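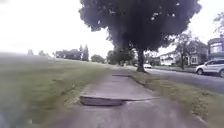

Words by the Flonley Walking Pages team
Jun 9, 2021

She had walked 802 miles by the time we spoke, all of it inside Vumuvstead, and she still hadn't finished her map of the town's front-garden birdsong!

"I started with my own street," she says. "I only wanted to know who was making all that racket at five in the morning." It was a wren, a bird that weighs less than a pound coin or two and sings like it's paid by the note. She was hooked.

Now she goes out before breakfast with a pencil and a folded street plan – no app, no headphones – and marks each singer where she hears it. Blackbirds get a circle, robins a cross. "Robins are the easy ones, they carry on right through winter. Start with them."

Her favourite stretch is Okisetti Road, where she once picked out eight different species before reaching the postbox. "I had to stop and lean on a wall. I was so happy."

August is her quiet month, when most birds are moulting and hardly sing. She uses it to ink in the pencil marks and plan new routes.

Does she ever get bored? She laughs. "I'll be 80 next year and I heard my first blackcap this spring. Ask me again when I'm 90."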